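Why does a sponge drink so much water?

Look at a sponge very closely. It is full of small holes, and inside of every hole there is air. When you put the sponge in water, the water goes in and the air goes out – you can see the bubbles if you squeeze it.

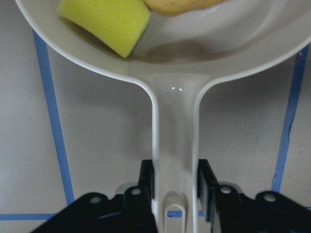

Water also likes to climb in narrow places. It holds on to the walls of the holes and pulls itself up. Try it at home: stand a dry sponge in a plate with a little water, wait 10 minutes and look how high the wet line went.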